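Chapter 4
Measuring Small Volumes

Most of the work in a water testing laboratory depends on moving small amounts of liquid accurately. A technician at the Grunside works may handle 300 samples in May alone, and an error made at the first transfer is carried through every later step. This chapter deals with choosing a pipette, setting it and checking it by weight. 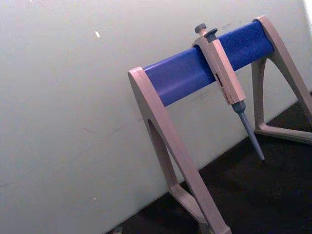

Volumes are given in microlitres throughout. There are 1,000 microlitres in a millilitre, so a reading of 2,000 on the dial means two millilitres. Students often slip by a factor of ten here - write the unit beside every figure.

Section 4.1 covers the parts of the pipette. Section 4.2 follows Isla Nisbet's records from Cistlow, where one instrument set to 1,000 microlitres was delivering 1,034. You will need the density table from Chapter 2.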